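Search this diary
Search

The room at the back, and its ceiling
June
by Noémie Pruvost

Up early, tea in the wrong mug, and straight through to the back room before I could talk myself out of it. I've had the keys for long enough now that I can't keep calling it "the new place" and leaving everything in boxes.
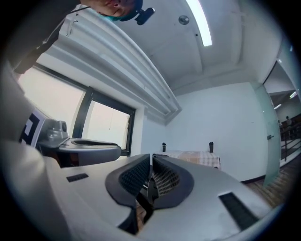
Morning, mostly looking up

I think I spent the first part of the day with my neck bent back. I've been in and out of that room so many times carrying things, and when you're carrying things you look at your feet. So today was the first time I really took in the ceiling, and I've gone a bit soft on it! It's white, which, fine, ceilings are white, but there's that big beam running across to the back wall with all the stepped molding along it, ridge after ridge, like the edge of a very serious cake. Somebody cared about that once. And then somebody else came along much later and put up a long fluorescent light and a smoke detector, and the two of them sit up there next to all that fancy work as if they'd been invited.

My mother would hate the light. I know exactly the face. I thought I hated it too, and I had a whole plan for taking it down and putting up something with a shade, but I switched it on this morning on top of the daylight and the color of everything was so plain and true that I'm keeping it, at least until winter. When I'm matching thread I need to know if a thing is navy or black, and in my old kitchen I never did. I once sewed an entire hem in navy on a black skirt and wore it to a wedding. (It was a good wedding. The hem was at the back, mostly.)

So, decision one of the day: the light stays. Decision two was going to be the paint and I'll get to that.

The window

I love the window. Black frame, a bar down the middle, and so much light coming in that for a while you can't see anything outside at all, just brightness. I'd been thinking of painting the frame white to match, and then I held a bit of white card up against it and felt like a vandal. Black stays. I seem to be deciding to leave everything alone, which is cheap.

There's a cord hanging at the right-hand side and I still haven't worked out what it's for. I asked the agent in Jurville when I signed and she said "the blind," very firmly, and then "or it was," less firmly. I'll leave it where it is. I pulled it last week, quite gently, and then stood there waiting like a person who has rung for the butler.

What I do need is something over the glass for the afternoons. Sketura does a plain linen by the yard and I had three swatches in my bag, so I taped them up one after another and stepped back and squinted. The oatmeal one goes yellow. The gray one goes dishwater. The one I nearly didn't ask for, which they call chalk, just sort of glows, and I said "oh" out loud. I've ordered enough for two panels with a little left over for a cushion. The bill came to 742 with the lining and the delivery, and yes I did walk round the block before I paid it. But I'm making them up myself, and I've had the same curtains since I was twenty-six, and the curtains I had then were somebody's old bedspread.

I measured the drop twice and wrote it down in two places, because last time I wrote it on the back of my hand and then washed up.

Boxes

Then boxes. I'd labeled them when I packed and I was so pleased with myself, and today I discovered that what I'd written on most of them was "misc." One says "misc (good)." That one turned out to be the buttons, the two tins of buttons and the jar of buttons, so past me was right.

I'm trying to do it in an order this time. Anything for sewing goes in the back room, anything for sleeping or eating doesn't, and anything I can't place in a minute goes in the hall. The hall is now very full. By eleven I had a path through it one foot wide and I was going sideways with the ironing board over my head, singing.

Found along the way: the good scissors (wrapped in a tea towel inside a saucepan, why), my grandmother's pinking shears, which don't cut anything anymore but which I'd save from a fire, a bag of zippers I bought in a closing-down sale and will never use up if I live to be a hundred, and the missing foot for the old machine. I'd ordered a new foot! It's coming on Thursd

No, I'm crossing that out, I don't know what day it's coming. It's coming. I'll have two feet.

Also found one half of a pattern for a coat. The front half. I've been carrying the front of a coat through four addresses.

Lunch

Bread, the end of the cheese, and a tomato eaten over the sink like an apple. I sat down for 15 minutes and it was bliss, and then my knees had opinions when I got up. I phoned Ngau's to ask if they'd hold the shelf unit until the end of the month and the man said they'd hold it as long as I liked, nobody else had so much as looked at it, which took some of the shine off. It's a lovely shelf. It's deep. It's a bit orange. I'm going to put it on the long side where the light won't hit it straight on and fill it with folded cotton, and then who'll see the orange?

He also asked if it had to go up stairs and I said yes, and he made a noise.

Paint, or no paint

Right. So I'd bought a tester of the Golleso white, the one with a drop of pink in it, because I'd decided in the shop that the room was cold. And I stood under that beam with the pot open in my hand and the brush loaded and I couldn't do it. What if I do the walls and then the ceiling looks dingy? Then I'd have to do the ceiling. And if I do the ceiling I have to do the molding, all those little steps, with a tiny brush, on a ladder, with my shoulder. I'd be up there till Christmas with paint in my eyebrows.

I did one patch low down by the skirting where I can put a basket in front of it. It dried nicer than I expected. I looked at it from the door, I looked at it kneeling, I went away and made tea and came back to surprise it. It's a nice white. It isn't nicer than the white that's there. I put the lid back on the pot and I've put the pot in the hall with everything else.

I did wash the windowsill, though, and I gave the beam a going-over with the long duster, the one with the fluffy head like a cartoon sheep, and down came a gray snow all over the table I'd just wiped. Top down! You always start at the top! I know this, I've known it since I was nine, my aunt used to chant it at me. I did the table again.

While I was up the stepladder I pressed the test button on the smoke detector, and good grief. It works. It works so well that I came down the ladder quicker than I went up it, and the dog downstairs barked for a full minute. I must take the dog's people a cake or something. I don't even know their name yet, only that they play the radio low in the mornings and one of them whistles.

Afternoon, the table

The table took me the longest and there's not much to show for it. I wanted it under the window. Everyone wants their table under the window. But the machine throws a shadow across the needle if the light's coming from behind it, so I turned the table sideways, and then I couldn't open the drawer, so I turned it back, and then I sat and sewed a line on a scrap and couldn't see the needle, so I turned it sideways again and moved the chair instead. The drawer opens if you take your knees out of the way. I'm calling that finished.

I gave myself 45 minutes of real sewing as a reward and did the first side seams on the blue shirt, and it was so good to hear the machine going in there. It sounds different from the old kitchen. Rounder, a bit of an echo, probably because there's nothing soft in the room yet. Once the linen's up and the shelf is full it'll quiet down and I think I might miss it.

The collar I'm leaving for tomorrow. I never do collars tired. I did a collar tired in March and had to unpick it with the lamp pulled right down to my nose.

Evening

The light's nearly gone now and I've got the fluorescent on again and I'm writing this at the table with my feet on a box (misc). The ridges on the beam throw tiny shadows when it's only the one light, you can follow them all the way along with your eye. I lay on the floor for a bit to do exactly that, and I recommend it, though sweep first.

Things to remember, before I lose them:

Ring Ngau's about the delivery and be honest about the stairs.
Thread for the linen, long-staple, white AND off-white, decide later.
Curtain hooks. I have the tape, I don't have the hooks.
Ask the agent about the cord again, just to hear what she says this time.
Cake for downstairs.
Hall!!

I've left the swatch of chalk taped to the glass. The tape's the cheap kind, so it'll be on the floor by breakfast, but I wanted to see it first thing with the sun coming through. Bed. My hands smell of dust and machine oil and I can't find the nice soap, it's in a box somewhere and I can guess what's written on it.

Contact | Copyright Noémie Pruvost | Back to top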